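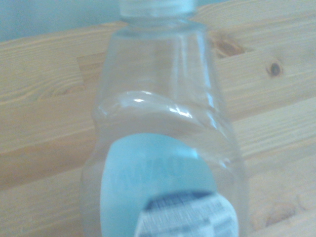
May 5, 2020

Bottles again! I've spent most of the morning on the squeeze test and I'm getting quite fond of the clear ones with the pinched-in waist (Jozef calls them "the dancers", which has stuck). Did 10 of them today, all with caps on, standing up on the wooden table by the window as the metal bench wobbles and I can't be bothered to shim it again.

The grip band is much stiffer than I'd expected. Press just above it and the wall gives straight away, press on the ridge and you really have to mean it. I had the gauge up to almost 50 before one of them buckled, and it popped back out by itself with a horrible crack. Nandi thought I'd dropped something!

Four have gone soft at the shoulder, all from the Zamport box, so I've put those on the left-hand shelf with a bit of tape round the neck. Please don't drink out of them or chuck them in the recycling, I want to do them again tomorrow.

Labels: leave them ON for now. I peeled one and the glue got all over the gauge pad. Jozef says warm water and a drop of oil, will try.

Still to do: same again with the caps off, and ring Budska about the second box.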